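Litdale workshop space opens its equipment shelves to evening users

LITDALE – People who use the shared workshop on the Utside site will be able to sign out measuring and test equipment in the evening starting in May, under a change announced by the group that runs the space.

Until now, the equipment could be borrowed only while a staff member was at the desk, which meant the shelves were closed to users at 4:30 p.m. The workshop itself stays open until 9 p.m. Members who came in after work could use the benches and the hand tools but had to plan a daytime visit if they needed a meter or a power supply.

"We had people taking an afternoon off to pick up a box they needed for 15 minutes," said Hildegard Teuber, who manages the space. "They told us that more than once, and they were right."

Under the new system, members will sign for equipment on a sheet kept at the end of the shelving and put the item back in the same spot before they leave. Anything needed overnight still has to be arranged during desk hours. Equipment may not be taken out of the building without a written loan form, and that rule has not changed.

The workshop has 612 members, most of them from Litdale and the towns on the east side of the river. It is used by repair hobbyists, students, and a few small businesses that rent bench time by the month. Pesetti, a local firm that services audio equipment, has rented there for three years and keeps two benches.

Membership costs $200 a year. Teuber said the price will stay the same and that there will be no separate charge for evening use of the equipment. Members who have not yet taken the safety session will need to do so before they can sign anything out. The session takes an hour and is offered twice a month, once in the morning and once at 6 p.m.

The change follows a rearrangement of the main room over the winter. Instruments had been kept in a locked closet next to the office, stacked two and three deep, and finding one often meant taking several others out first. They are now on open shelving in the main room, where members can see what is there before they ask for it.

The shelving came from Chornovol, a storage supplier that was clearing out its old showroom. The workshop paid $900 for several units, including delivery. Members put them together over two evenings. One unit arrived with the wrong brackets and was set aside until replacements came.

Teuber said the heavier instruments gave the group the most trouble. Some have feet that sit too close together for the shelves, and a few were too deep to be placed front to back. Those have been moved to the tables. A list of what is kept where is posted by the office door and will be updated when something is moved.

Some members had asked whether open shelves would lead to missing equipment. Teuber said the group talked about fitting doors but decided to wait and see how the first few months go. Each item has been given a number, and the numbers will be checked against the sheet every morning before the room opens.

"If we find we need doors, we will buy doors," she said. "I would like to try it without them first."

Power cords and test leads are being handled separately. They will be kept in labeled drawers in the office, and evening users will need to ask for them at the desk before 4:30 p.m. or bring their own. Teuber said she knows this is awkward and hopes to move the drawers into the main room by the end of summer. The delay is partly a matter of sorting, as many of the leads had been returned to the wrong drawer over the years and some no longer match anything in the building.

Broken equipment should be left on the shelf with a red tag tied to the handle or taped to the front. Members are asked not to attempt repairs on workshop instruments themselves, even if the fault seems simple.

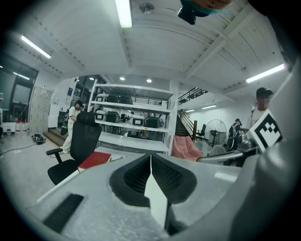 LOCAL NEWS | Community Spaces

Instrument cases in white, grey, and black share the open shelves of a tall white metal unit in the middle of the room. More equipment is kept on tables farther back.

The group is also looking for donations of working bench instruments, mainly power supplies and signal generators. Donated items should have a manual if possible. Computer monitors, printers, and household appliances will not be accepted. Anyone with something to give should call ahead, as the office has no space to hold items that have not been agreed on.

Evening sign-out will run on a trial basis through the fall. Users can leave comments in the box at the desk or speak to Teuber, who is in the building most afternoons. The hours for the wood shop and the paint room are not affected.

Safety sessions for May are already open for booking. Places are limited to eight people per session, and members who joined before the sessions were introduced are asked to book as well if they plan to use the equipment after 4:30 p.m.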